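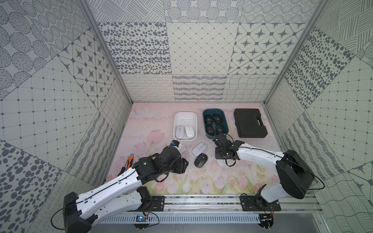

Trí Đặng has spent nine years arguing about a single question in consumer law: when a buyer can be said to have agreed to terms seen only on a screen. He teaches contract at Femley and sits on the drafting panel for its student moot. His preferred teaching object is the cheap peripheral. A computer mouse, of the kind lying among the trays on the tulip-print mat, can be sold under one set of terms, supported under a second and repaired under a third. "Students expect one contract," he says. "They find three, and two of them disagree on governing law."

The moot problem he set in December follows that pattern. A fictional buyer, Vũ, orders 130 units from a wholesaler, Puvero, through a checkout page operated by a third party, Rilteo. The page has a box marked "I accept". The terms behind it run to 1251 words and include a clause limiting liability to the price of the goods. The link to them fails on the day of the order. The units are faulty, and Vũ loses a resale contract.
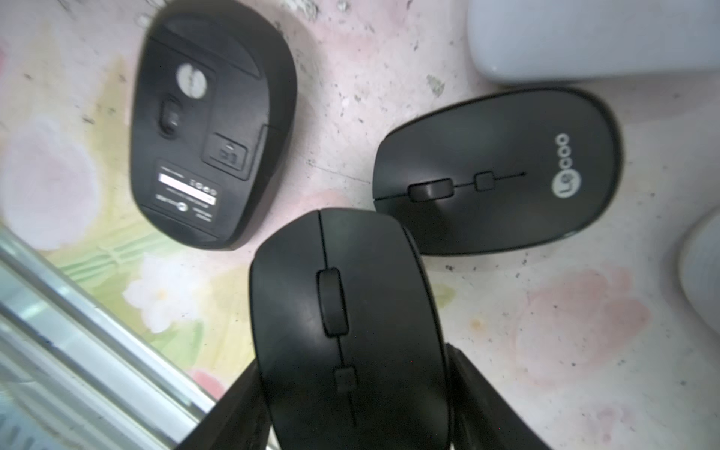 Đặng says most teams go first to the broken link, and that this is a reasonable start. "The usual argument is that no notice was given, so the clause never came in. Then the other side points to an earlier order on the same terms, when the link worked." The question becomes whether one earlier order is a course of dealing. He thinks it is not, but he has marked good submissions that said otherwise.

He is less patient with teams that treat Vũ as a consumer. The order was for resale, and the problem says so in its second paragraph. "If you plead the consumer rules you have lost ten minutes and probably the bench."

Oral rounds are marked out of 100, with the written submission marked separately. Đặng would like the written part to count for more — he regards it as closer to the work most of them will do — but the format was settled before he joined the panel.

Asked what he changed after the first draft, he mentions the delivery clause. It originally named a port and a carrier, and test readers spent their time on the passing of risk. He took both out. The retention of title clause stayed in, although it has no bearing on either ground of appeal. "Real contracts have clauses that do nothing for your case," he says. "You have to read them anyway."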